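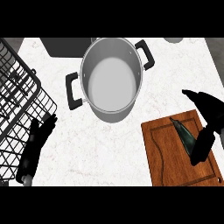

Imagen: Indora / Jin-sol Choo

Olla Nerkia de 8 litros: mi opinión después de un buen montón de quesos

Llevaba años haciendo queso fresco en casa con lo que tuviera a mano, que casi siempre era la olla de los cocidos de mi madre, una reliquia esmaltada con un desconchón en el fondo por el que se me agarraba la leche cada dos por tres. Así que cuando mi hermana Isa me preguntó qué quería por mi cumpleaños, en agosto, no me lo pensé: una olla en condiciones (¡y que no me regalara otra bufanda!). Acabó cayendo la Nerkia de 8 litros, de acero inoxidable, comprada en la ferretería Bedoya, y desde entonces la he usado tanto que ya me atrevo a contaros cómo me va con ella.

Empiezo por lo que más me importa, el fondo. Para calentar leche hace falta que el calor se reparta bien y que suba despacito, y en esto la Nerkia me ha dado una alegría. Con el fuego bajo y removiendo de vez en cuando, cinco litros de leche de cabra llegan a los 32 grados sin que se pegue nada, y cuando hago requesón, que pide mucha más temperatura, lo único que me queda es una telilla que sale con agua templada y un estropajo blando. La primera vez me despisté hablando por teléfono y se me tostó un poco, pero eso fue culpa mía y de mi cuñada, que cuando llama no tiene prisa.

Es ancha, y eso para cortar la cuajada es una bendición. Yo uso un cuchillo largo de los de jamón, ya jubilado, y en la olla vieja siempre me quedaban trozos enormes pegados a las paredes porque no había manera de llegar bien. Ahora hago la cuadrícula con calma, dejo reposar y vuelvo a pasar el cuchillo en diagonal. El queso me escurre mejor y me queda más parejo, aunque también os digo que cambié de cuajo por las mismas fechas y algo tendrá que ver.

Las asas merecen párrafo aparte. Son grandes y se agarran bien incluso con el paño de por medio, que yo lo pongo siempre por costumbre. Llena pesa lo suyo, claro, y para volcar el suero prefiero ir sacándolo con un cazo antes que levantarla a pulso. Si tenéis las muñecas delicadas, mirad el modelo de 5 litros, que para una familia pequeña da de sobra.

¿Pegas? Alguna tiene. La tapa baila un poquito y, si la dejas puesta al hervir caldo, hace un tintineo que a mi perro lo pone de los nervios. Las marcas de litros del interior están grabadas tan finas que con poca luz no las veo ni con las gafas de cerca, y sigo midiendo con la jarra de toda la vida. Y en el lavavajillas me salieron unas manchas como de arcoíris que se fueron con vinagre; ahora la friego a mano y listo.

El modelo grande sale por 285 pesos menos en la tienda de Indora que en Bedoya, según vi hace poco, pero en Bedoya te atienden de maravilla y te cambian la tapa si viene golpeada, así que cada cual haga sus cuentas. A mí me compensa acercarme, y de paso me llevo las gasas para colar.

La uso también para el caldo de los domingos y para la mermelada de higos, y en las dos cosas cumple. Le pongo un 8 de nota. El próximo día os paso la receta del queso con pimentón, que me la habéis pedido varias y todavía la tengo apuntada en el reverso de un sobre.

Publicado el 22/2/24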